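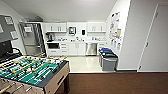

The Break Room at Boncombe: A Little Gallery

Print this page | E-mail this page

Our whole floor is 3,626 square feet, and I'd bet I spend more of my day in this one corner of it than I should. We moved over from the old Tully building in August, and people at the other offices keep asking what the new break room looks like.

Foosball first, obviously. I love that the field is teal instead of the usual grass green, with the white lines on it, and the yellow players really pop. We got the table secondhand for $80 (I still can't believe it) and it has gotten more use than anything else we own, maybe including the printer. I always want to be yellow. The other team is dark and I lose track of them when the ball gets going, or at least that's my excuse.

The best part is how close it is to the coffee. You can finish a game, take a few steps and be at the counter with a cup in your hand, still arguing about the last goal. Things get loudest at 4 in the afternoon, so if you're on a call, maybe take it down the hall.

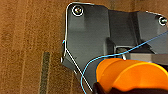
Up close: dark gray, with two silver screws, each with a white ring.

Now for the kitchen side, my real love. In the old place we had a hot plate, a tiny fridge that froze the lettuce, and one drawer that you had to kick. When we got the plans for this floor I asked for two things, drawers that open and a dishwasher, and I got both. I've been smug about it ever since.

It's a small kitchenette, just the one wall, but white cabinets up top and down below make it feel bigger than it is. The steel fridge stands at the left end. Please put your name on your lunch! I've eaten the wrong noodles once already and felt terrible all day. 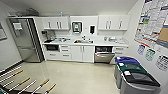
The microwave took some getting used to. It's a drawer, built in under the counter, and for the first week people kept wandering up and down looking for it (me too). Now I don't want to go back to the other kind, because the counter stays free for the coffee maker and all the cups and containers that collect there. I do a tidy on Friday and by lunch the next workday you'd never know it.

The sink is in the middle, the dishwasher is over to the right, and I'd be so happy if more mugs made the trip from one to the other. The floor is a shiny beige tile that shows every drip of coffee, so grab a paper towel if you spill.

Next I want to get pictures of the Storkow office, where they've apparently got a ping-pong table.

Last updated: August

Print this page | E-mail this page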